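2 min read
25/10/2026 by Despina Pop

What white do I paint a low ceiling?

Hi everyone! We finally got the keys to our place on Grammont Street and I am beyond excited to start painting. The den ceiling is low and the room gets very little sun. My brother says plain flat white and be done with it, but I keep dreaming of something with a bit of color in it. Will a tint make the room feel like a cave? The room is 151 square feet, and I'd love to have it finished before family comes in April.

Kevin Huanca

Oh, go for the tint! I did three ceilings last year and the tinted one is my favorite by a mile.

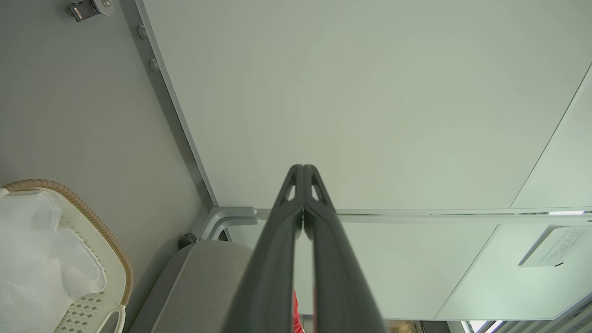

Low rooms do best when the ceiling stays very light and the walls come up to meet it – so pick the ceiling first and match the walls afterward. I'd look hard at the greens. A pale greenish white like the one in my picture, smooth and even with no marks on it, still comes across as white, only softer, and it's lovely with oak trim. Get a sample pot, paint a big piece of cardboard and tape it up overhead for a few days. Look at it with the lamps on too, because warm bulbs can pull green toward yellow. Then use dead flat paint, two coats, with an 18 inch roller if your arms can take it. Keep a wet edge and don't go back over spots that have started to dry!

Benavides

flat white. cheaper and you can touch it up later

Dellovach

Kevin's cardboard trick is great, I did that in our hallway and changed my mind twice (glad I did). Only thing I'd add is to wash the ceiling first and prime any old water stains, or they come right through. Have fun with it, Despina – post the color when you choose!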